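Budgeting for a household manipulation setup

Budgeting for a household manipulation setup means working out what a small robot workspace will cost before anybody signs a purchase order, and I have now done it often enough to have opinions! I started this entry for the Indmont equipment wiki after our January planning round and last went through it on Apr 29, 2021. Hanneke Desmet corrected my arithmetic.

Scope

The term covers the arm, the gripper, the cameras, the mounting hardware and the stuff the robot handles. People new to this put nearly all the money into the arm (I did too, my first year) and then find they can't afford a second set of fingers. At Indmont we split a plan into "capital" and "bench." Capital is anything with a serial number. Bench is everything else, from clamps to dish sponges.

Bench items

This is my favorite part of the budget, and it's the cheap part. For sink and counter work you want things that squash, fold and roll, so we buy cloths, sponges and little balls, plus a tray with a raised rim to keep them together.

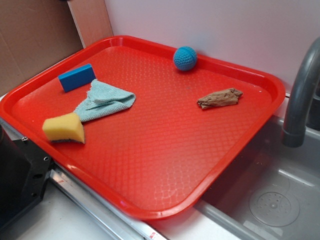

We allow $241 for a full bench kit and order it all in one go, mostly from Pundus, whose shipping charge stings less on a big box. Cloths and sponges go on the recurring line, with a refill every 9 weeks. I used to treat them as a one-time purchase and spent a whole spring begging other teams for leftovers.

Grippers and fingers

Fingers and pads wear, so they belong under consumables no matter what the vendor's quote calls them. Ask for the price of a pair of pads on its own line. Giannakopoulos quoted us that way without being asked, Justow needed two reminders, and that did affect who got the order (Hanneke would tell you it was mostly lead time). I plan on 10 spare pairs for each gripper per year, and if some are left over they just roll into the next plan.

Wrist cameras get their own line too. Budget for a spare cable with every camera, a longer one than you think you need, and check that the mount comes with it.
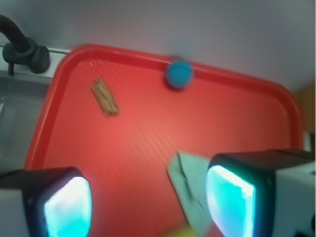

Wrist camera view of the tray, with a gripper finger on each side and the green cloth between them.

Contingency

I hold back 20 percent of capital. Finance always asks if it could be less, and I always say no, and so far we've spent it every time, usually on freight or a power supply that somebody forgot to quote. Bench gets no contingency at all; if we run out of sponges I walk to the store.

See also: Lead times; Spare parts shelf; Quote comparison sheet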